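共同工房Konell、双腕ロボットによる書道装置「Lemia」の製作経過を公開 7月に見学日を設定

2024-06-13
共同工房Konell

会員制の共同工房Konellは、工房内で製作を進めている卓上の双腕書道装置「Lemia」について、現在までの製作経過と今後の予定を公開します。Lemiaは2本のロボットアームを向かい合わせに置き、そのあいだに書道用の毛氈を広げて、筆と絵具の扱いを試す装置です。設計、組み立て、配線、制御プログラムの作成は、いずれも会員が工房の開放時間内に行っています。

製作の経緯
Lemiaの製作は、工房の共有机を使う小さな企画として始まりました。当初はアーム1本で筆を動かす計画でしたが、皿の位置を直す作業と筆を持つ作業を分けるため、2本に変更しました。変更後の組み立てには19日を要しています。制御には会員が作成したソフトウェア「Pace」を使用し、左右のアームに別々の動作を割り当てます。
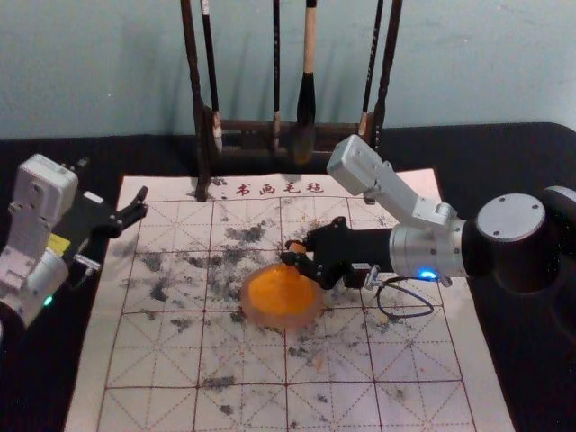
Paceでは、動作を「近づく」「つかむ」「持ち上げる」「運ぶ」「放す」の単位に区切って登録します。登録済みの動作は108件で、このうち27件は絵具皿の周辺で使うものです。皿の縁に指先が触れると皿ごと動いてしまうことがあり、この部分の調整にもっとも時間がかかりました。現在は、皿の手前でいったん速度を落とし、高さを確認してから下ろす手順に統一しています。

グリッパーの指は工房の3Dプリンターで試作を重ねました。指先の形は、細い軸をつかむ場合と小さな固形物をつかむ場合で適した角度が異なり、交換式としています。部品図は会員の共有フォルダーに置いてあり、ほかの製作にも利用できます。

筆掛けの扱い
筆は市販の木製の筆掛けに吊るし、装置の奥側に置いています。筆掛けを専用の治具に置き換える案もありましたが、家庭の机でも同じ配置を再現できるよう、一般に手に入る道具をそのまま使う方針としました。筆掛けの位置は、机に貼る型紙で毎回合わせます。

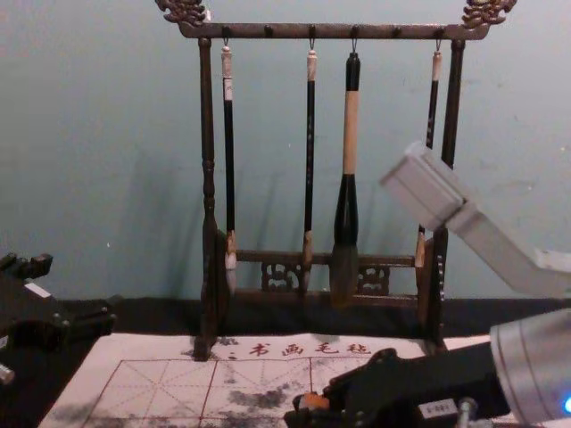
工房の利用者からは、家で同じものを組む場合に机の奥行きがどこまで必要か、アーム1本でも練習になるのか、という質問が寄せられました。筆を洗う工程まで自動にしてほしいという要望も出ています。Konellでは、奥行きの目安を組み立て手引きに記載し、アーム1本で行える動作の一覧をあわせて掲載します。洗筆の工程は、今回の製作範囲には含みません。

位置合わせと今後の課題
位置合わせの手順は、系列工房のDrollbergと共同でまとめました。両工房で同じ型紙を使い、机を替えても動作を登録し直さずに済むかどうかを調べています。Drollbergでの確認は24回を終え、結果は手引きの付録に収録する予定です。 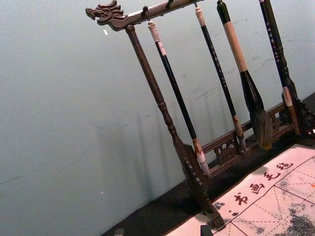 残る課題は、吊るした筆を手首側のカメラで見分けることです。筆は太さも軸の色も一様ではなく、取り付け角度によっては筆掛け全体が大きく傾いて映ります。中央寄りの太い筆は、明るい色の握りと大きな穂が目印になります。一方、細い黒軸の筆は軸の文字が小さく、文字による判別には頼れません。このためPaceでは、筆を吊るす順番をあらかじめ登録し、カメラの情報は位置のずれを直す目的に限って使います。毛氈の墨の染みを罫線と取り違える誤りについても、対策を進めています。

見学と手引きの公開
7月に、Konellの作業室で見学日を設けます。見学は無料、事前申込制です。当日は配線と制御プログラムの説明を行い、希望者はPaceの動作登録を体験できます。組み立て手引きの初版は、見学日に合わせて工房のウェブサイトで公開します。

申込方法、日程および定員は、工房のウェブサイトと入口の掲示でお知らせします。

本件に関するお問い合わせ
共同工房Konell 広報窓口
ウェブサイトのお問い合わせフォームをご利用ください。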